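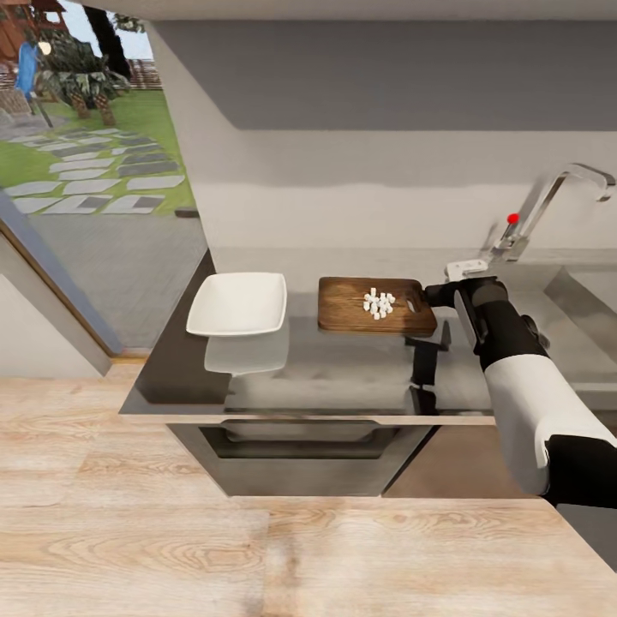
Skornitz, 2026-03-17

Notes pour la présentation - retour de la journée portes ouvertes chez Plilton. 7 minutes max, ne pas lire les notes mot à mot !!

## Ouverture (debout, pas derrière le pupitre)

Bonjour. Merci à Hala Awwad pour l'invitation.
Dire tout de suite d'où je parle : je fais de la planification, pas de la simulation. Visiteur, donc. Curieux, un peu sceptique en arrivant.
Laisser la cuisine à l'écran pendant tout ce bloc. Ne pas cliquer.

## Ce qu'on nous a montré

- Scène simulée. Plan de travail, une planche, un petit tas de dés blancs, un plat vide à gauche. Le bras arrive par la droite.
- Consigne annoncée par Dorian Fleury au micro : tout ce qui est sur la planche doit finir dans le plat. Rien d'autre. Pas de trajectoire imposée.
- Question posée au groupe avant le lancement : on prend les dés, ou on prend la planche ? (la poser aussi à la salle, attendre deux secondes, vraiment attendre)
- Regarder où est la pince : à côté du trou de la poignée. Chez nous presque tout le monde avait voté "les dés".

Dorian a fait tourner les deux stratégies. Version dé par dé : longue, les gens regardaient leur téléphone. Version planche inclinée : rapide, mais des morceaux à côté à presque chaque essai. Sur la série de l'après-midi, 90 essais, 41 avec la totalité dans le plat. Donner le chiffre sans commentaire, laisser tomber.

## Pourquoi ça m'interresse

Petits objets en vrac = cauchemar. Ça roule, ça colle, ça se coince entre deux. On a le même souci sur la ligne Rurko avec les bouchons.
Et le comptoir brillant ! Fleury a insisté là-dessus : le reflet du plat, le reflet du bras, tout ça part dans les pixels. La première version du modèle cherchait parfois le plat trop bas, dans son reflet. Ils ont gardé le comptoir brillant exprès. Bonne idée, à mon avis.
La fenêtre aussi - le jardin, la pelouse, les palmiers ou ce qui y ressemble. Changé d'un essai à l'autre, paraît-il. Je n'ai pas vu les variantes, ne pas m'avancer.

## Les questions du public

Vangelis Vasilakis : et le robinet juste à côté, il se passe quoi si le bras le touche ? Réponse - essai compté comme raté, même si le plat est plein. J'ai aimé la sévérité.

Agathe Mallet voulait savoir quand on passe au vrai bras. Réponse : novembre, sur le banc Partington, avec de vrais dés de fromage. Quelqu'un a demandé qui mangerait les restes. (si rires, enchaîner vite, on est court)

Ma question à moi, restée sans réponse : la friction des dés, mesurée ou choisie au doigt mouillé ? Relancer Dorian par mail AVANT la présentation.

## Côté organisation

55 inscrits, une seule salle, démo refaite deux fois. Trop de monde devant l'écran. Si on fait la même chose chez nous : deuxième écran, et quelqu'un qui lit la consigne à voix haute au fond. Killian Langlois est d'accord pour s'en charger, le remercier s'il est là.

## Fin

Demander : qui a une tâche en vrac dans son atelier ? Mains levées.
Proposer une visite groupée à celles et ceux que ca tente, feuille d'inscription près de la porte.
Rendre le micro à Hala.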